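To: Gircombe Collections List
From: Toy and Textile Stores, Prornesham
Date: September 28, 2025
Subject: Re: Packing of modern plush toys and their tags

Dear list members,

Our reply to the enquiry from the Stakow branch follows the quoted text. We have kept the original message in shortened form for those who joined the list after it was sent.

> We are about to move our modern soft toys into the new
> store and would welcome advice. The older bears are well
> provided for. Our difficulty is with small plush items of
> recent make, many of which still carry paper or card tags,
> and some of which came to us in clear wrapping.
>
> 1. Should the wrapping be kept on?
> 2. Should tags be removed and filed separately?
> 3. May several toys share one open box during sorting?
>
> We have 342 items to deal with before the end of January.

The Prornesham store holds 571 soft toys, most of them under 30 cm in length, and the questions raised are ones we have had to settle for ourselves. We take them in reverse order.

On sharing a box, we see no objection for the sorting stage. An open cardboard box set on a plush blanket makes a satisfactory station, provided that the toys are placed side by side and nothing heavy is laid on top. Light and dark colours may be kept together for an afternoon but should be parted before storage.

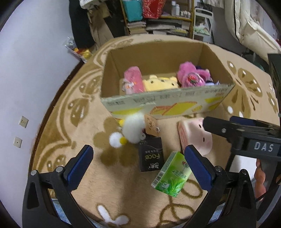
Long-term storage is another matter. Our practice is to allow no more than 9 small toys to a lidded box, with acid-free tissue between them. Printed retail cartons are not used beyond the sorting stage. Ordinary household tissues, including the pocket packs that tend to find their way on to every work surface, should not be used as padding, as they shed lint into long pile.

On tags, we advise strongly against removal. A tag that has been parted from its toy is very difficult to match again, particularly where the same character was issued in several colours. Paper tags should be laid flat against the body and protected with a folded slip of tissue. Where a tag hangs from a ball chain, the chain should be left fastened and drawn clear of the fur, so that the links do not catch. The text on the tag should be copied into the record at this point, however small it may be.

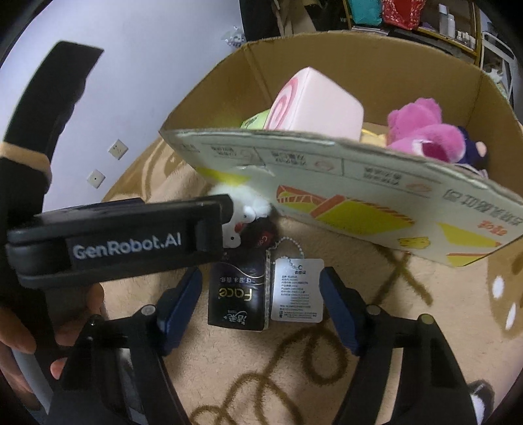

Toys with a smooth face set into fluffy fur should be stored face up. Pressure on the face may leave a mark, and we have had little success in removing such marks afterwards.

On clear wrapping, our view has changed. We formerly kept it on in all cases. We now open it, inspect the toy, and keep the wrapping flat in a labelled folder if it bears any printing. Plain wrapping is noted in the record and discarded.

Stakow may wish to know that two members of staff can complete 15 toys in a morning, including the record entries. The Ekinci record sheet has a separate field for tag text and can be sent on request to any member of the list.

Comments from other stores would be welcome, especially on the labelling of pompoms and other parts that have come loose.

Yours faithfully,

Toy and Textile Stores
Prornesham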